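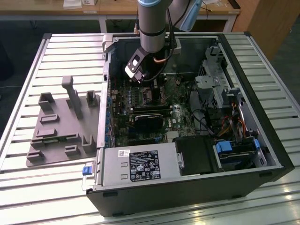 Kazue Kaneko wrote to us last April that most computer repair shops would sooner sell you a new machine than open the old one, and she wanted to know why we should be any different. Fair question. We had asked it ourselves before we opened Kistwood.

We fix desktop computers for homes and small offices in Drorkdale. We don't claim to be the best, and we'd be wary of any shop that does. Of the 147 machines brought in last year, 31 went home unrepaired. In most of those cases the parts cost more than the computer was worth, and we said so.

We have doubts about a lot in this trade. Tune-up plans, for one – we don't sell them. "Lifetime" warranties, for another, which tend to last as long as the company does. Ours runs seven months, covers parts and labor, and is written on the receipt.

Arnel Rivera started the shop after a chain store charged him for a part that was never replaced. He still writes most of the estimates. If the final bill is going to be higher than the estimate, we call you first, and you can say no.

Old parts go back to you in a bag unless you tell us to keep them.

We're at 431 Dirkham Road, next to the Yoshida building. Parking is behind the shop.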